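Robot Perception and Control, Course Notes
Unit 6: From wrist camera to grasp command
Notes prepared by Hạnh Vương, with corrections from Ramesh Rawat

Read this unit before the lab. You need the Dromell toolkit installed and the small test set unpacked in your home folder. In this unit we work with soft packages, which are harder for the software than boxes or cups.

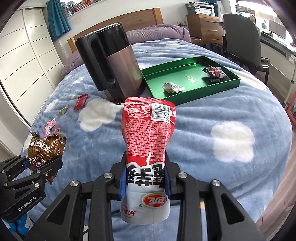
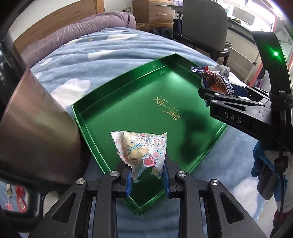 Figures 6.1 and 6.2. Snack packets held between blue finger pads, with the green tray on the cloud blanket.

6.1 Why a soft package is difficult

A rigid object has one shape, so the pose estimator can compare it with a stored model. A snack packet has no such model. In Figure 6.1 the pouch is crinkled and partly flattened. In Figure 6.2 the packet is twisted into nearly a triangle, and part of the plastic is translucent. If your segmentation network uses only color, it will often join the translucent part with whatever lies behind it. Please look at the mask before you look at the score.

The green tray gives a second difficulty. Its walls are glossy, and the bright highlights on them can be taken for object edges. In Figure 6.2 there is also a dark shadow on the tray floor. Students in May received many false detections in such a place. Tarun Awasthi suggests to train with random brightness changes, and I agree with him.

6.2 The reflected view

At the lower left of Figure 6.2 a small mirror shows red and white packets. For the detector these are objects like any other. The grasp planner must never receive them as targets. Mask the mirror region in the configuration file, one time for each camera, and save the mask together with the calibration.

6.3 The control loop

The perception node publishes at 20 Hz and the finger controller runs at 100 Hz. Between two perception messages the controller keeps the last target and closes by width only. Set the timeout to 55 ms. With a shorter value the controller stops at every small delay. With a longer value it follows old data.

For a soft package, do not use the final width as proof of a grasp. An empty folded corner can give the same width as a full packet. Compare the region between the pads in two consecutive images.

6.4 Exercise

Take 4000 images from the test set and run the segmentation with and without the mirror mask. Report the false targets in a table. Then choose one failure and explain it in your own words, with the mask printed next to the image.

Send the report to Afia Baidoo. Questions about installing Dromell go to Bimla Kanaujia, please not to me.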